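Workshop tips: when a sorting arm drops or crushes things

We run two-arm tabletop sorters for light trash and packing scraps. Most of the trouble we get comes from three kinds of item: foil, paper cups and wadded paper. These notes were put together in September after the left arm pinched Usman Butt's glove against a tray rim. His hand was fine. The glove was not.

Stop the arms before you reach in. Pressing pause on the screen does not count, as a paused arm still holds torque and can finish its move when the queue clears. Use the red button, wait 5 seconds, then reach.

Check the grip force first. Ours had been reset to 62 percent after an update, which flattens a cup every time. We now run cups at 19 and leave the higher setting for heavier pieces.

Foil fools the depth sensor. Shiny wrinkles throw back false heights, and the gripper either closes on air or drives into the table. Turn down the overhead light or move the foil out of the glare before you change anything in the software. 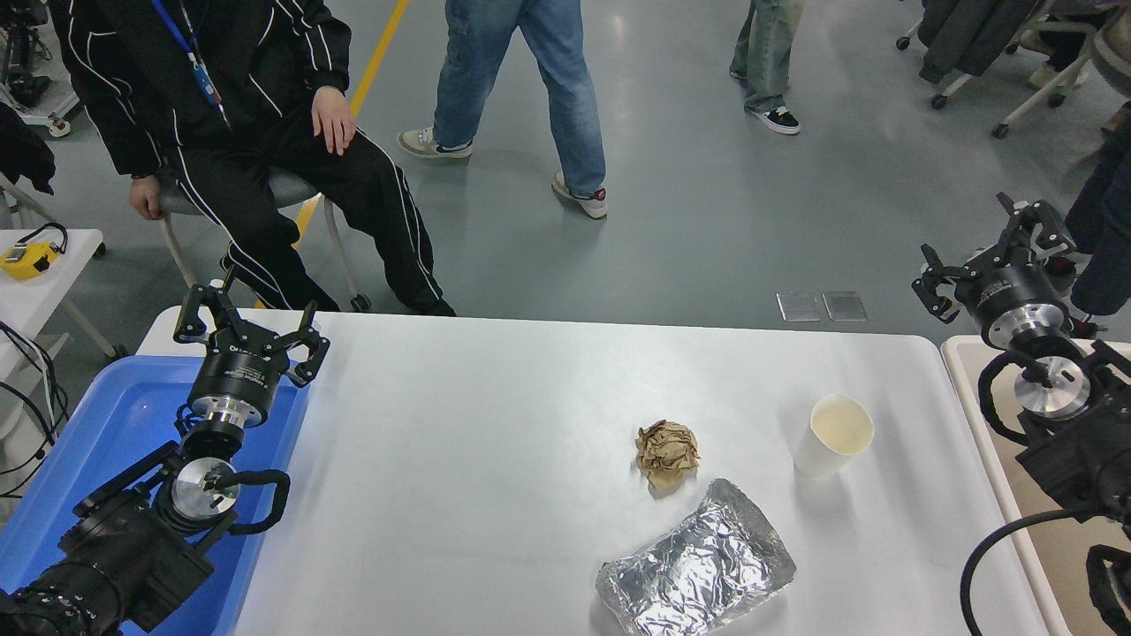 Paper, cup and foil on the table, with a tray beside each arm.

If an arm faults in the middle of a pick, don't pull the item out of the fingers. Open the gripper from the manual menu, with your other hand well clear. Sidra Naqvi keeps a wooden spoon by the station for nudging things loose.

Look at the cable loop at the wrist. It needs enough slack for a full turn. We had nearly 467 picks on one arm before a tight loop snagged and tripped the joint.

Wipe the finger pads with a damp cloth and let them dry. Skip the solvent, it makes the rubber slick.

Write down the fault code before you restart. The log on our unit clears itself at power-up.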